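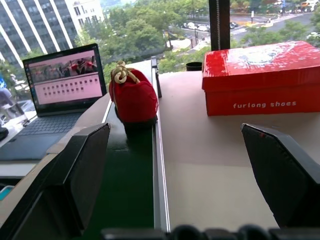 Putting shoes back in their box

Quick version, for anyone whose closet looks like mine did.

1. Open the box on a flat table. Lid folded back, out of the way.
2. Knock the grit off the soles. Old toothbrush does it.
3. Loosen the laces and tuck them in. Loose ends get caught under the lid.
4. First shoe on its side, sole against the long wall. Hold it over the box and get the angle right before you lower it - no shoving.

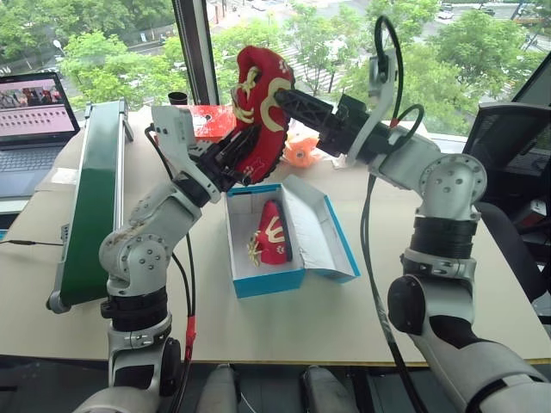
Rekha Sisodia: I put the heel end in first, always. Toe first and mine get stuck halfway.

Fine, heel first works too. Second shoe goes the other way round, heel next to the first one's toe. Tissue between them if the fabric is delicate or theres embroidery.
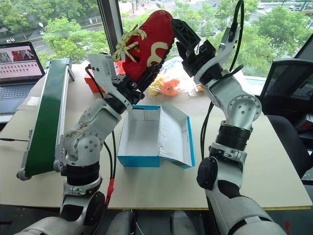

5. Stuff the toes, one sheet each. Not newspaper, the ink rubs off on light linings.
6. Close the lid. If it bulges, dont press - take the top shoe out and turn it over.
7. Label the short end. I've got 17 boxes stacked and only the short ends show.

Canvas pairs same way, just less tissue.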